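Setting Up the Zipper Bag Job on the Prernevetti Two-Arm Bench Kit

Thursday, February 10, 2022

The Prernevetti kit arrives in two boxes, one for each arm, and a third thing that is technically an envelope and contains the manual. The sales page says you will be teaching it useful work by lunch. It doesn't say which day's lunch. I've now been through the zipper bag job enough times to write down the order that works, along with a few opinions about the product, which I bought with my own money and am therefore entitled to.

You'll need both arms bolted down and powered, the bench software (I'm on Tivus, the version that ships with the kit), a wrist camera on at least one arm, one overhead camera, and a pile of clear pouches with slider zippers. Get pouches with a colored zipper. Clear on clear on a white table is a cruel thing to do to a camera, and to yourself.

Before you start

Clear the middle of the table. Wipe it down, too. Crumbs look very important to a wrist camera at close range.

Run the cables up and away from the work. The manual shows them lying in neat parallel lines, like a brochure for cables. On my bench they go where they please. What matters is that nothing snags when an arm swings through its full reach, so move both arms by hand to the ends of their travel and watch what tugs.

Then do the calibration. Tivus will ask you to touch each gripper to the same point on the table from both sides. It wants this done twice. It will tell you the first one was excellent and then ask for the second anyway.

Step 1. Place the bag

Lay the pouch flat with the zipper on the far side, nearer the arms. A little crooked is fine, and better than fine if you plan to record more than one run. If every bag is perfectly square to the table, the kit learns to open bags that are perfectly square to the table, and I have yet to meet one in a kitchen.

Step 2. Pin the corner

Bring the left gripper down to the corner where the zipper begins and close it on the plastic just under the strip. Come in low and slow. If the fingers close while they're still too high, you get air. Too low, and you get table, along with a noise I'd describe as expensive.

The default grip force is set to 2, on a scale the manual never explains. Leave it there. I turned it up, feeling clever, and spent the rest of the evening making interesting creases.

Step 3. Bring in the second arm

Now the right gripper comes across to the same end of the zipper. This is the crowded part. The fingers need to work very near each other without touching, and the collision guard has strong feelings about that. Open Settings, then Arms, then Clearance, and choose Close Work. If you skip this, the right arm will stop well short of the bag and wait there politely until you lose your temper.

Watch the wrist view while you do it. The overhead camera is good for knowing where the arms are, and not much help for telling whether you have hold of the slider or a fold of plastic beside it. 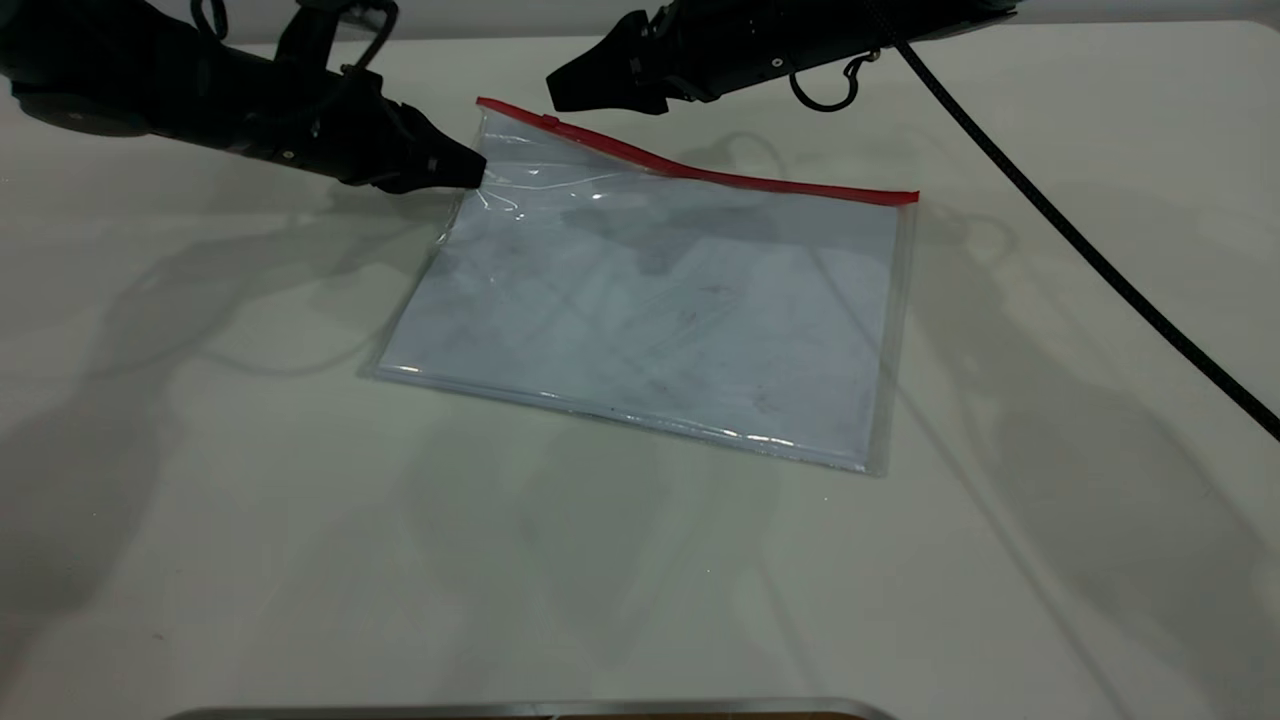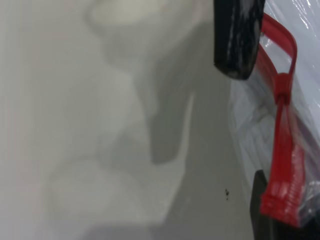
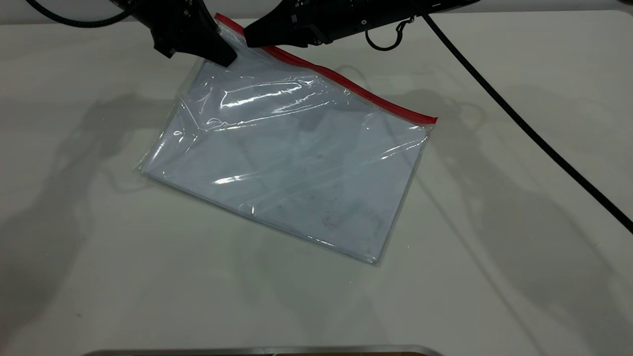

Step 4. Pull along the line

Hold the left gripper still and move the right one along the zipper in short moves. Short really does mean short here. One long heroic pull drags the whole pouch across the table, and then you have an unopened bag in a new location.

If the plastic bunches up, stop, back off a little, let the film relax, and go again. Tivus records the backing off as part of the run. I used to delete those runs for being ugly. I keep them now, and the playback is better for it, as the arm has at least some notion of what to do when things go badly. I wish I'd come with that feature.

Step 5. Let go in the right order

Right gripper first, then left. Lift both straight up before you send them home. Film clings, and an arm that leaves sideways will take your bag with it.

Save the run. Give it a name you'll understand next week. "Bag good" seemed like plenty of information when I typed it.

Step 6. Play it back

Put a fresh bag in more or less the same place and press Replay. Keep a hand near the stop button. Replay copies your moves exactly, so it's only as good as your bag placement. The next mode up, called Follow, uses the cameras to adjust as it goes, and it wants a stack of saved runs before it will even light up the button. The kit has room for 2000 runs on its internal drive. I have 486, and my relationship with zippers has changed.

When it goes wrong

The gripper closes and comes away with nothing. Your table height is off. Redo the calibration, both times, even though it says the first was excellent.

The camera loses the bag. Glare, nearly always. Plastic film throws bright streaks back at any lamp directly above it. Move the lamp to one side or bounce it off the ceiling. Turning up the exposure makes it worse, and yes, that's what the manual suggests.

The arms freeze and the screen shows error 1923. The manual lists it as "general attention." In my experience it means a wrist cable has worked itself loose at the joint. Power down, push it in until it clicks, power up.

Everything in the wrist view is a smear. You're moving too fast. Drop the speed slider by half and try again before you go blaming the lens, as I did, in writing, to support. They were nice about it.

Should you buy one?

I looked at the Öberg bench pair first. It's quieter, and the software looks as though somebody was paid to design it, but it only comes with one wrist camera bracket and the second is sold separately at a price that made me laugh out loud. The Clenden kit is cheaper and I'd have been happy with it for blocks and cups. Its fingers are wide and flat, which is no use at all for getting at the corner of a thin pouch.

The Prernevetti fingers come down to a narrow tip, and for bags that settles it. The arms hold position well, and I've had no trouble with drift over a long session. I do have complaints. The manual is bad. The power brick is the size of a shoe and gets about as warm as one. The carrying case fits both arms only if you remove the grippers, and the tool for removing the grippers is not in the case.

An update is promised for June that's supposed to let Follow mode start with fewer saved runs. If it does, I'll redo this page. In the meantime, buy more bags than you think you need, and check that the sliders all run the same direction before you open the box of them. Mine don't.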